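Pavent Two-Finger Gripper, Wide Jaw

I stock three grippers for parcel work and this is the one I'd put on your arm first. It opens to 200 mm, lifts 12 newtons' worth of mailer without denting it, and the pads swap out with one screw (love that!). The Parnetti is faster, but it's fussy on flat stuff - anything thin and it wants a suction cup helping out.

I ran both at the Drolthorpe parcel shelves in October, 75 picks each, with cardboard mailers, plastic bags and small boxes. Pavent dropped two, Parnetti dropped 17. Scuffed cardboard and wrinkly tape are murder on suction, so test with your ugliest parcels and not the nice new ones.

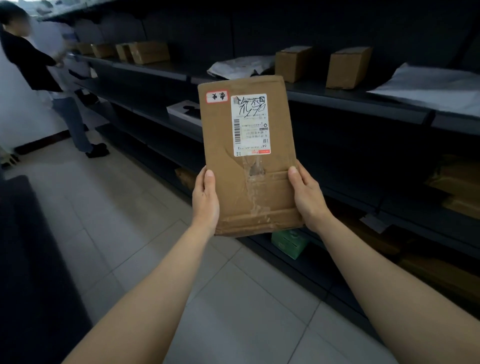

Ní Chonaill wrote in to say the soft pads wear fast on rough cardboard, and she'd order a spare set with the gripper. Spares ship in pairs.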